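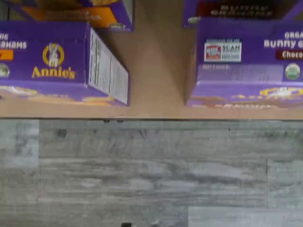 Prukora 가정용 전동 커피 그라인더

제조: Aksoy
수입 및 판매: Jedance
구성품: 본체, 원두통과 뚜껑, 분쇄 커피 받이통, 청소용 솔, 사용설명서
색상: 무광 검정, 크림색
최종 수정: 2019년 2월 13일

제품 소개

Prukora는 집에서 드립 커피와 프렌치프레스를 주로 마시는 분을 위한 전동 그라인더입니다. 칼날로 원두를 쳐서 부수는 방식이 아니라 원뿔형 버(burr) 사이로 원두를 통과시켜 가는 방식입니다. 칼날식 분쇄기를 쓰다가 바꾸신 분들은 입자 크기가 고르다는 점을 먼저 이야기하십니다. 같은 원두를 같은 물 온도로 내려도 굵은 가루와 미분이 많이 섞여 있으면 한 잔 안에서 떫은맛과 밍밍한 맛이 같이 납니다. 그라인더를 바꾸면 이 부분이 가장 크게 달라집니다.

모터는 저속 회전형입니다. 고속 제품보다 가는 시간이 조금 더 걸리고, 대신 소리가 낮습니다. 이른 아침에 쓰실 분은 이 점을 보고 고르시면 됩니다. 여러 잔을 연달아 뽑아야 하는 매장용으로는 권하지 않습니다.

주요 사양

분쇄 방식: 원뿔형 버
버 재질: 스테인리스 스틸
분쇄도 조절: 70단계, 원두통을 돌려서 조절
원두통 용량: 최대 70g
받이통: 유리, 정전기가 적은 편
타이머: 다이얼식
안전장치: 원두통이 잠기지 않으면 작동하지 않음
전원 플러그: 국내용

분쇄도 맞추기

분쇄도는 원두통 아래쪽 눈금을 보고 맞춥니다. 시계 방향으로 돌리면 가늘어지고 반대로 돌리면 굵어집니다. 가늘게 조절할 때는 반드시 모터가 돌아가는 상태에서 천천히 돌려 주십시오. 멈춘 상태에서 억지로 돌리면 버 사이에 낀 원두 조각 때문에 눈금이 어긋날 수 있습니다. 굵게 조절할 때는 모터가 멈춰 있어도 괜찮습니다.

처음 받으신 제품은 눈금 가운데에 맞춰져 있습니다. 종이 필터 드립이라면 여기서 시작하시면 됩니다. 물이 너무 빨리 빠지고 맛이 시큼하면 조금 가늘게, 물이 고여서 잘 안 내려가고 맛이 쓰면 조금 굵게 옮기십시오. 한 번에 많이 움직이지 말고 두세 칸씩 옮겨 가며 맛을 보는 편이 빠릅니다. 원두를 바꾸면 다시 맞춰야 합니다. 볶은 정도가 진한 원두는 잘 부서져서 같은 눈금에서도 가루가 더 곱게 나오는 편입니다.

프렌치프레스와 콜드브루는 굵은 쪽 끝에 가깝게, 모카포트는 드립보다 가늘게 쓰십시오. 에스프레소용 분쇄도 가능하지만 이 제품의 중심 용도는 아닙니다. 가압 바스켓을 쓰는 가정용 머신에는 무리가 없고, 일반 바스켓을 쓰는 머신에서는 눈금 한 칸의 간격이 넓게 느껴질 수 있습니다. 에스프레소를 주로 드신다면 Jedance에서 함께 취급하는 Ivance 모델을 보시기 바랍니다. 조절 방식이 무단식이라 미세하게 맞추기에 낫습니다. 가격은 더 높고 본체도 더 무겁습니다.
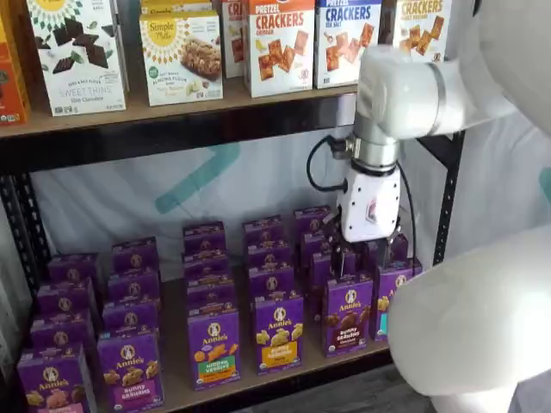 타이머는 무게를 재는 장치가 아닙니다. 같은 시간을 돌려도 원두와 분쇄도에 따라 나오는 양이 달라집니다. 양을 정확히 맞추고 싶으면 원두를 저울로 먼저 재서 원두통에 그만큼만 넣고, 타이머를 넉넉히 돌려 다 갈릴 때까지 두십시오. 매장에서 시연할 때도 이렇게 합니다. 원두통을 가득 채워 두고 매번 타이머로 덜어 쓰는 방식도 가능하지만, 원두통은 밀폐 용기가 아니므로 며칠씩 넣어 두면 향이 빠집니다.

다 갈린 뒤에도 배출구 안쪽에 가루가 조금 남습니다. 본체 옆면을 손바닥으로 가볍게 두드리면 대부분 떨어집니다. 원두를 바꿀 때는 새 원두를 조금만 먼저 갈아서 버리고 시작하면 앞의 커피 맛이 섞이지 않습니다.

청소와 관리

매일 쓰시는 경우 한 달에 한 번 정도 버를 분리해서 솔로 털어 주십시오. 순서는 다음과 같습니다.

전원 플러그를 뽑습니다.
원두통에 남은 원두를 비웁니다.
원두통을 굵은 쪽 끝까지 돌린 다음 위로 들어 올립니다.
윗버의 손잡이를 세워서 당겨 뺍니다.
윗버와 아랫버, 배출구를 솔로 텁니다.
윗버를 홈에 맞춰 다시 끼우고 손잡이를 눕힙니다.
원두통을 올리고 잠길 때까지 돌립니다.

버는 물로 씻지 마십시오. 스테인리스라도 물기가 남으면 녹이 생길 수 있고, 젖은 가루가 틈에 굳으면 솔로 떨어지지 않습니다. 원두통과 뚜껑, 유리 받이통은 미지근한 물과 중성세제로 씻어도 됩니다. 완전히 말린 뒤에 끼우십시오. 식기세척기는 받이통만 가능합니다.

기름기가 많은 강배전 원두를 자주 쓰면 청소 간격을 줄여야 합니다. 가루가 배출구에 뭉쳐서 평소보다 느리게 나오면 청소할 때가 된 것입니다. 시중의 그라인더 세정용 알갱이를 써도 되지만 생쌀은 넣지 마십시오. 버와 모터에 무리가 가고, 이로 인한 고장은 무상 수리가 되지 않습니다.

갈면 안 되는 것

생두, 설탕, 말린 옥수수, 향신료, 향 코팅을 입힌 원두, 캐러멜을 입힌 원두는 넣지 마십시오. 분쇄된 커피를 다시 넣어 더 곱게 가는 것도 안 됩니다. 원두에 작은 돌이 섞여 들어가는 일이 드물게 있습니다. 갑자기 큰 소리가 나면서 모터가 멈추면 바로 전원을 끄고 버를 분리해서 확인하십시오.

설치 장소

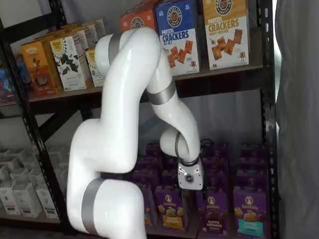

그라인더는 바닥이 평평하고 흔들리지 않는 곳에 놓아야 합니다. 바닥에 고무 발이 네 개 달려 있어 미끄러지지는 않지만, 받침이 약하면 진동이 커지고 소리도 커집니다. 주방 조리대가 가장 무난합니다. 사진처럼 상자 과자를 채워 둔 검은색 금속 선반에 함께 두고 쓰려는 분도 계신데, 그럴 때는 선반 다리의 수평부터 맞추고 그라인더 옆면이 과자 상자에 닿지 않게 간격을 두십시오. 가벼운 상자는 진동에 조금씩 밀립니다. 위 칸과의 높이도 재 보셔야 합니다. 원두통 뚜껑을 열고 원두를 부을 만큼은 비어 있어야 합니다.

가스레인지나 전기주전자 바로 옆은 피하십시오. 김이 원두통으로 들어가면 가루가 뭉치고 배출구가 막힙니다. 직사광선이 드는 창가도 좋지 않습니다. 전원선은 길지 않은 편이므로 콘센트 위치를 먼저 확인하십시오. 멀티탭을 쓰는 경우 오븐이나 전자레인지와 같은 멀티탭에 꽂지 마십시오.

사용 후기에서

구매하신 분들이 남긴 글 중에서 제품을 고르는 데 참고가 될 만한 부분을 옮깁니다.

Nurhan Dağdelen
칼날식을 오래 쓰다가 바꿨습니다. 드립할 때 물 빠지는 속도가 매번 비슷해졌습니다. 갈리는 시간은 생각보다 깁니다. 받이통이 유리라서 싱크대에서 씻을 때 조심하게 됩니다.

Murali Varghese
소리는 만족합니다. 옆방에서 자는 아이가 깨지 않습니다. 눈금 숫자가 작아서 불을 켜야 보입니다. 자주 쓰는 위치에 스티커를 붙여 놓고 씁니다.

Ngân Tiêu
모카포트에 씁니다. 가늘게 갈면 받이통 벽에 가루가 좀 붙습니다. 원두에 물을 한 방울 섞고 갈면 덜합니다. 청소는 쉬운 편이고 윗버 끼우는 방향은 처음에 헷갈렸습니다.

자주 묻는 질문

전원을 켰는데 돌아가지 않습니다.
원두통이 끝까지 잠겼는지 보십시오. 딸깍 소리가 나야 잠긴 것입니다. 그래도 움직이지 않으면 플러그를 뽑고 원두통과 윗버를 다시 끼워 보십시오.

돌아가는 소리는 나는데 가루가 나오지 않습니다.
배출구가 막혔거나 원두가 버 위에 걸려 있는 경우입니다. 기름진 원두에서 자주 생깁니다. 전원을 끄고 원두통을 흔들어 본 다음, 그래도 안 되면 버를 분리해서 털어 주십시오.

가장 가늘게 돌렸더니 긁히는 소리가 납니다.
버끼리 닿는 소리입니다. 소리가 나지 않을 때까지 굵은 쪽으로 돌려서 쓰십시오. 그 상태로 계속 쓰면 버가 상합니다.

버만 따로 살 수 있습니까?
윗버와 아랫버를 한 벌로 판매합니다. 한쪽만 바꾸면 마모 정도가 달라 입자가 고르지 않으므로 낱개로는 팔지 않습니다. 원두통, 뚜껑, 받이통은 낱개로 주문하실 수 있습니다.

디카페인 원두를 갈아도 됩니까?
됩니다. 일반 원두보다 잘 부서지는 경우가 많으니 조금 굵게 시작해 보십시오.

배송과 보증

재고가 있는 색상은 결제 확인 후 다음 영업일에 발송합니다. 크림색은 현재 품절이며 9월에 다시 들어올 예정입니다. 입고 알림을 신청해 두시면 문자로 알려 드립니다.

단순 변심에 의한 반품은 원두를 넣지 않은 제품에 한해 받습니다. 한 번이라도 원두를 간 제품은 버와 배출구에 기름이 남아 다시 판매할 수 없습니다. 받으신 제품에 이상이 있으면 사용 여부와 관계없이 교환해 드립니다. 포장 상자와 완충재는 보증 기간 동안 보관해 주십시오. 수리를 보내실 때 다른 상자에 넣으면 원두통이 깨지는 일이 있습니다.

모터는 4년, 그 밖의 부품은 1년 동안 무상으로 수리합니다. 버는 소모품이라 보증에서 제외됩니다. 수리 접수는 구매 내역의 주문번호로 하시면 되고 보증서를 따로 보내실 필요는 없습니다. 수리 담당은 Sinan Saraç, 부품 주문 담당은 Aldana Iturra입니다. 문의는 상품 문의 게시판에 남겨 주십시오. 소리나 진동에 관한 문의는 짧은 동영상을 함께 올려 주시면 답변이 빨라집니다.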